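How Does an Exercise Bike Know How Hard You Are Working?
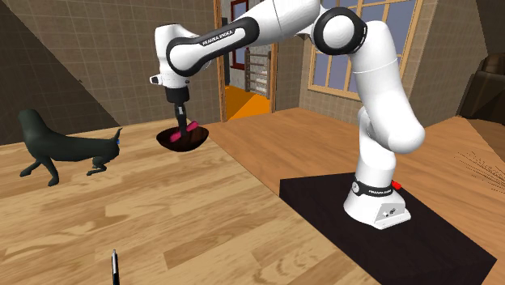

Image: Plideno Picture Library

An exercise bike does not go anywhere. You can pedal for an hour and still be in the same room. Even so, the little screen on the handlebars tells you how fast you are going, how far you have gone and sometimes how fast your heart is beating. Let's look at how it works all that out.

What is inside the bike?

Most exercise bikes have a heavy wheel called a flywheel. Often it is hidden behind a plastic cover. When you push the pedals, a belt or a chain turns the flywheel.

The flywheel is heavy for a good reason. Heavy things are hard to start moving, but once they are moving they like to keep going. That makes your pedaling feel smooth. With a very light wheel, each push of your foot would feel like a jerk.

Why does it get harder when you turn the knob?

On a real road, you have to push against the air and climb up hills. An exercise bike has no wind and no hills, so it needs another way to make you work. This is called resistance.

There are three common kinds.

Friction. A pad presses on the flywheel, a bit like the brakes on an ordinary bicycle. Turn the knob and the pad presses harder. The pad rubs, so it wears down slowly and has to be changed now and then.

Magnets. Strong magnets sit close to a metal flywheel without touching it. When the metal spins past the magnets, small electric currents swirl around inside the metal. These are called eddy currents, and they pull back against the spinning. Move the magnets closer and the pull gets stronger. Nothing rubs, so this kind of bike is very quiet.

Air. Some bikes have a big fan in place of a solid flywheel. The blades push against the air. The faster you pedal, the more air they have to push, so the bike gets harder all by itself. You also get a breeze.

How does it count your pedaling?

Many bikes use a small magnet and a sensor. The magnet is fixed to a part that goes around when you pedal. The sensor stays still. Each time the magnet passes the sensor, the sensor sends a tiny signal to the screen. One signal means one turn.

The computer in the screen counts the signals and looks at the time between them. If the signals come close together, you are pedaling fast. If they are far apart, you are pedaling slowly. The number of turns you make in one minute is called your cadence.

How does it know the distance?

It doesn't know a real distance - the bike has not moved. It uses a sum. The people who designed the bike chose a distance for each turn of the pedals. Let's say they chose 5 meters. If you make 232 turns, the screen works it out like this:

232 x 5 = 1,160 meters

That is a bit more than one kilometer. Another bike might use a different distance for each turn, so two friends who pedal the same number of turns on different bikes can get different answers.

How does it feel your heartbeat?

Look for shiny metal plates on the handlebars. Every time your heart beats, it makes a very small electric signal that travels through your body. When you hold one plate in each hand, the bike can pick up that signal and count the beats.

It needs a steady grip. If you let go with one hand or wiggle your fingers, the number may jump about or disappear. A strap worn around the chest usually gives a better reading.

You can also do it yourself. Put two fingers on the inside of your wrist, below the thumb, and count the beats for 15 seconds. Multiply by four, and you have your beats per minute.

Try it: make your own turn counter

You will need a real bicycle, a grown-up to help and a small piece of colored tape.

1. Turn the bicycle upside down on the grass so that it rests on its seat and handlebars.
2. Stick the tape on the front tire.
3. Ask the grown-up to give the front wheel a gentle push. Keep your fingers away from the spokes.
4. Count each time the tape goes past the top. Stop when the wheel stops.

Your eyes are doing the job of the sensor, and the tape is doing the job of the magnet. Now try a harder push. Does it get too fast to count? A sensor can keep up long after your eyes have given up.

Staying safe

Ask an adult before you use an exercise bike. Many are made only for grown-ups, and the seat may be too high for you. Keep hands, laces and loose clothes away from the pedals and the wheel. On some bikes the pedals keep turning when you stop pushing, so slow down bit by bit before you take your feet off.

Words to know

Cadence: how many times the pedals go around in one minute.
Eddy current: electricity that swirls inside metal when it moves near a magnet.
Flywheel: a heavy wheel that keeps a machine turning smoothly.
Resistance: a force that pushes or pulls against movement.
Sensor: a part that notices something, such as a magnet going by, and sends a signal.

Next in this series: Why Does a Treadmill Belt Stay Straight?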